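Print this thread | E-mail this thread

Forum: Manipulation software > Data and calibration

Thread: Gripper width jumps at wide open, hanger task

tallowbit
Posting before I throw out half a dataset. We collect bimanual demos with two hand-held grippers, one view from each gripper plus a head view, all merged by a Firnell sync node. The task is plain hangers on a white sheet, basket to the left. Policy output is relative end-effector pose plus gripper width.

Width comes from segmenting the two fingers in the gripper view and converting the pixel gap with a per-tool calibration. It behaves well through most of the stroke. At wide open it flips between the real value and something close to half closed, for one to six samples at a time. Out of 1,566 episodes, 200 have at least one flip. The trained policy has picked this up and twitches its fingers on approach.

Two gripper views and one head view from the same session:
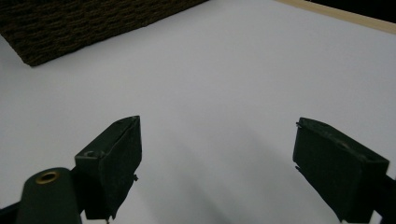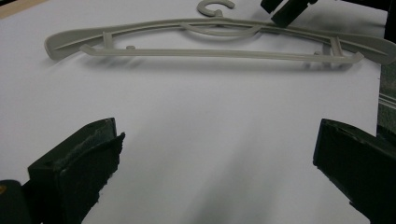
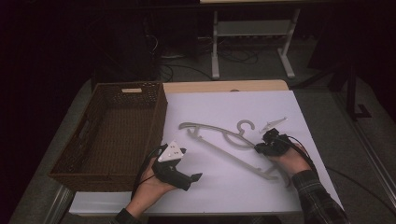

Things I have tried

Median filter on width, window of five. Removes the short flips and leaves the long ones. Also adds lag at closing, which I can't afford on something as thin as a hanger bar.

Raised the segmentation threshold. Fewer flips, more dropped detections.

Re-ran the open/close calibration on both tools. No change.

Log excerpt, values normalized:
0.97 0.97 0.96 0.51 0.52 0.51 0.97 0.97

What are people doing for this?

parsec_lathe
Look at the right side of your first two gripper views. At wide open the right finger is running out of the image. Your segmenter returns a centroid or a bounding box, the clipped finger gives you a smaller region, and whatever sits downstream decides the detection is bad and does something else. My guess is that the something else is a fallback to one finger with an assumed symmetric gap. Check the code path. 0.51 is too clean to be noise.

tallowbit
There is a single-finger fallback. It should mirror the visible finger about the image center, so it ought to give a full width, give or take.

parsec_lathe
Only if the center it mirrors about is the calibrated one. Print it.

quillgauge
I don't think clipping is the whole story. In the second view there is a dark blocky shape at the top, over the right arm of the hanger, that I would take for part of the other gripper. If your segmenter is keyed on dark regions it has three candidates there. Pick the wrong pair and you get a short gap. The first view has dark woven stuff in the upper left corner, same problem on the other side.

What is the segmenter? If it's a threshold plus connected components I would replace it today.

parsec_lathe
A false candidate would move with the other hand. The log sits at 0.51 to 0.52 for three samples.

quillgauge
Three samples is nothing. Two hands working on one hanger can easily hold still relative to each other that long.

tallowbit
Small learned segmenter, trained on crops from one tool in an earlier setup. No second gripper in that training data. I'll dump masks for all the flips and sort them.

ohmsby
Separate point about the labels. You have a marker plate on at least one tool, visible from the head view. If you're already solving tool pose from that, reproject the other tool into each gripper view and mask it before segmentation. We did this in Cuscombe (our in-house replay tool) and it took an afternoon. It needs decent extrinsics between the head camera and the gripper cameras, and it fails when the plate tips away from the head.

quillgauge
It also puts head camera error into a signal that was local until then. I would rather retrain the segmenter with the second gripper in view and leave pose out of it.

ohmsby
The mask can be padded generously. You aren't measuring with it.

quillgauge
Pad it enough and it eats the finger you are measuring once the tools come close together. Crossing hangers, like the two in the head view, are where that happens.

ohmsby
Fair. Gate it on distance then.

tallowbit
Masks sorted. Both of you are right in unequal amounts. Most flips are the fallback. The center it mirrors about was read from the default config and not from the per-tool file, so the result landed near half. The rest have a component of the other gripper chosen as the right finger. A few I can't assign.

Changes so far:
1. Fallback reads the per-tool center and writes a flag, so those samples can be dropped or down-weighted later.
2. Candidate components must touch the bottom or a side border below mid-height. Fingers always do on these tools. The other gripper comes in from the top in every bad mask I opened.
3. No filter on width.

Reprocessed, the 200 went down to 2. I'll relabel those by hand. Retraining starts tonight.

parsec_lathe
Keep the flag as a column in the export. If the policy still twitches you will want to know whether it learned from flagged samples.

quillgauge
Rule 2 will break the first time the other gripper reaches in from the side. Put an assert on the component count at least.

tallowbit
Added. It logs and skips the sample when more than two pass.

Print this thread | E-mail this thread

Reader comments

sandpiper_rx: Same config bug here, after copying the default file out of the Woson branch. The per-tool file was being loaded after the segmenter was built. Check your init order.

mullion4: Would like to see the retrained results. Does approach smooth out with the width labels alone, or did you also change the action horizon?

tallowbit: Labels only. Horizon unchanged. No rollouts yet.

dovetail_k: The border rule needs a different height for shorter fingers. I use a third up from the bottom.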